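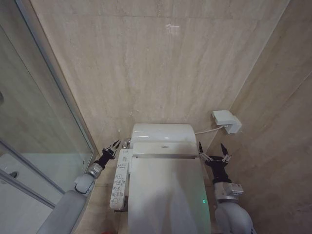 The downstairs bathroom, lid closed.

I put off writing about the bathroom because there isn't much to it, but two people have asked about the toilet seat, so I'll get it down before the new year.

We bought the bidet seat in August from Plornwood, the plumbing place over in Clornosdale. It was $767 with the fitting. Fermín Sosa thought that was too much and said so for most of the drive home. He has come around — mostly because of the heated seat. The buttons run down the side panel on the left, and the labels are small enough that I still put my glasses on for anything but the basic wash.

Now the cleaning.

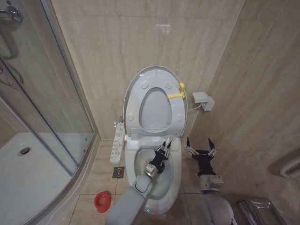 I clean this bathroom every other day and the toilet takes the longest. With an electronic seat I don't pour or spray anything near the controls. I use a damp cloth with a little dish soap and wring it out well. Both the lid and the seat go up first, so I can wipe around the gray bumpers underneath, where dust and hair collect. The outlet is on the wall to the right, and I pull the plug before I do the back. The bowl gets a regular brush and cleaner, and I leave the lid up until I've flushed it twice.

Floor last. The tile is easy, but the grout needs a stiff brush, and I lift the drain cover every couple of weeks. Remedios Catacutan told me to use baking soda on the grout and I've stayed with that. The shower glass is a separate job and I haven't found a squeegee I like for the curved part.

December 28, 2021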